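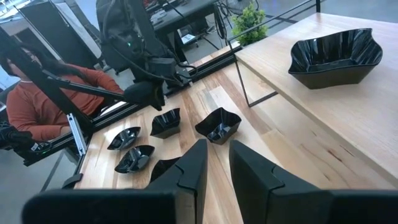

Black bowls with wavy rims on a light hardwood tabletop.

Glaze changes for the fall tableware range

The June kiln trials at Cesora are finished, and the gloss black glaze moves to a new recipe for all fall orders. The old recipe relied on a frit that Dideo no longer supplies. The replacement frit melts slightly earlier in the firing and flows more on vertical walls, so application and firing schedules both change.

Glaze thickness is now set by dip time. Bisque ware gets a single dip of 3 seconds, with no second coat. Ware that was double dipped in the trials ran at the foot and stuck to the shelf. Feet must be waxed before dipping and wiped back after, leaving a clean unglazed band.

The bisque schedule has an added hold at 590 degrees Celsius on the way up. Quartz in the clay body changes form just below this point, and thick bases lag behind thin rims. The hold lets the two even out before the ramp speeds up. The same care applies on the way down – do not crack the kiln door early to save time. 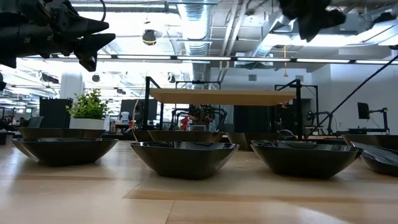
Pinholes were the main fault in the trial batches. Most of them traced back to dust on the bisque, and a damp sponge before glazing removed nearly all of the problem. The rest came from a fast final ramp, which closed the surface while gas was still leaving the clay. The Akinola controller program now slows the last stage and adds a short soak at the top.

Two points for anyone placing wholesale orders. Pieces glazed with the old and new recipes do not match under daylight; the new black is a little cooler in tone. Sets should be completed from one recipe only. Stock glazed before the change carries the Sonent batch stamp on the carton, and stock glazed after it does not.

The satin white and the clear liner are unaffected. Test tiles for the new black are on the rack by the glaze room door, sorted by dip time, with the rejected double-dip tiles on the lowest shelf for comparison.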